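Progress report, September. Safe handling practice for tabletop arms, Lilham site
To: program office, Sundico fund
Covers the period since the spring report. Budget sheet goes separately, still waiting on one invoice.

**Short version**

Draft practice guide is at version 5. Written rules now cover setup, force limits, stop conditions, logging and restart. Cleaning between items is behind. Madigan has read the draft and sent comments, mostly fair, a few we want to argue with. No injuries, one near miss (see below). We're asking for no extra money this period but we are asking to move the date on one deliverable.

**Where the rules stand**

The guide has 6 sections. Four are stable enough that operators work from them every day. The other two, cleaning and shared-space work, are still moving.

Main changes since spring:

- Approach speed. Old wording said "slow near the table". Everyone read that differently. Now a fixed number per arm, written on the card at the station, and the operator signs the card at start of shift.
- Closing force. Set per object class, starting from the lowest setting. Raise one step at a time, log each step. No skipping up to what worked last time on another arm.
- Stop conditions. Anyone in the room can call a stop, no reason needed at the time. Reason gets written down after.
- Clearance. Before a grasp the operator checks what else is within reach of the fingers, and the check is logged as its own line. Used to be lumped in with setup and got skipped.
- Restart. After any stop the arm goes back to home position before the next attempt. No resuming mid-move.

Table setting is the test task for the whole guide, agreed with your office last year. Light, cheap items, lots of awkward edges, and a rule that is vague shows up fast.

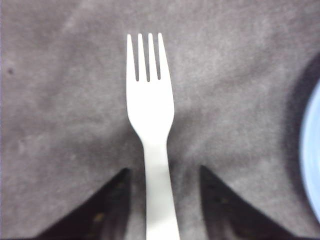
Logged attempts under the new rules stand at 3921. Of those, 2294 have been checked line by line against the guide by a second reader, the rest are queued. Checking is the slow part. We underestimated it in the plan and should have said so earlier. The second reader looks at whether the rule was followed, not whether the item got picked up, so a clean pick with a missing clearance line still goes down as a breach.

Most common breach is the missing clearance line. Next is force raised by two steps at once. After that it's small stuff, wrong card version, initials missing.

**Near miss**

An operator reached in to straighten an item while the arm was paused. Paused is not stopped, and the guide didn't say that clearly enough. Arm did not move. Operator reported it right away and we paused the work for the rest of the afternoon. Fixed wording went out next morning: hands stay out of the work area unless the arm is in full stop and the light at the station shows it. All operators re-read and re-signed. Also moved the stop button closer to the front edge of the station, which should of been done at the start.

**Comments from Madigan**

They want a single force ceiling for all thin plastic items. We'd rather keep it by class. Flat handles and cup rims don't behave the same and one ceiling would be too high for one or useless for the other. Call planned, will report the outcome.

They also want the stop log kept apart from the attempt log. Agreed, already done.

They asked for plain language throughout. Agreed in principle. Section 4 still reads like a manual for the arm and needs a rewrite.

**Brestus site**

Second site has the cards and the log template but is still running on version 3 of the guide. Their readers need the training hour before they switch. Until then we're keeping their logs out of the totals above.

**Behind schedule**

Cleaning section. Open question is when finger surfaces have to be wiped down, per item or per session, and who signs for it. Per item is safer for food-contact work but doubles the time at the station. We have a trial of both written up and not yet run.

Request: move the cleaning section from end of this period to end of next. Everything else holds.

**Next period**

- Clear the checking queue
- Run the cleaning trial, both versions
- Rewrite section 4
- Get Brestus onto version 5
- Settle the force ceiling question with Madigan
- First draft of shared-space rules, for comment only, not for use at the station

Logs availble on request, same folder as last time. Please confirm the date change in writing so we can update the plan.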